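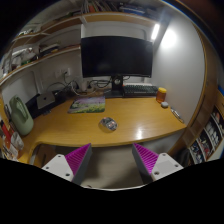

Campus Operations and Services
Unit 4 handout: Planning residence hall move-in
Instructor: Priya Lyons

Read before class. Bring the worksheet from Unit 3, we will use the curb inventory again.

Why move-in gets its own unit

Most days a campus road network carries people who know where they are going. On move-in day it carries families who have never been there, driving loaded vehicles, and nearly all of them want to stop at the same few doors. The roads are usually fine. The trouble is at the curb, and it backs up into the roads from there.

Terms

Dwell time: how long one vehicle stays in an unloading space, from wheels stopped to wheels moving.
Turnover: how many vehicles one space can serve in an hour. A space with a dwell time of 20 minutes can turn over three times an hour at best.
Staging lot: a lot away from the hall where vehicles wait until they are called.
Release: sending a group of vehicles from the staging lot to the curb.

Case: Tremblay Hall

Tremblay houses 643 students. Under the old plan everyone was told to arrive on Sunday "after 9 a.m." By mid-morning the line reached the main gate, and city buses on the cross street were stuck behind it. Staff at the door were checking IDs, handing out keys and answering parking questions at the same table.

The revised plan changed four things.

1. Arrival was split into morning and afternoon. The morning group had 312 students and the rest came after lunch. Floors were mixed between the groups so the elevators did not get every request for the same floor at once.
2. Families went first to the Salar lot, which holds more than 300 cars. Check-in moved there too, so students reached the hall with a key already in hand.
3. Vehicles were released to the curb by radio when spaces opened up. The person at the curb made the call, not the person at the lot.
4. After unloading, drivers had to move the vehicle to long-term parking before anyone started setting up the room. This was printed on the arrival card and repeated at the lot.

The last one got the most complaints. It also had the biggest effect on dwell time, going by the curb log in your packet.
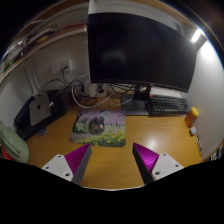
Problems that remained

Students who missed their time slot. The plan did not say what to do with them, and the lot staff made it up as they went. Serena D'Amico's guest lecture in February will cover how her office handles late arrivals.
Accessible unloading. Two spaces were reserved, but the signs faced the wrong direction of travel.
Rental trucks. Several were too long for the curb spaces and took up two each.

For discussion

Suppose rain delays the morning group by an hour. Do you hold the afternoon group, shorten the unloading limit, or let the groups overlap? Look at the size of the staging lot before you answer.

Assignment

Write a one-page arrival plan for either Faltular House or Hivbridge Court. Site maps are in the course folder. Include the route in, the route out, where check-in happens, and who makes the release call. Hand in on paper at the start of class.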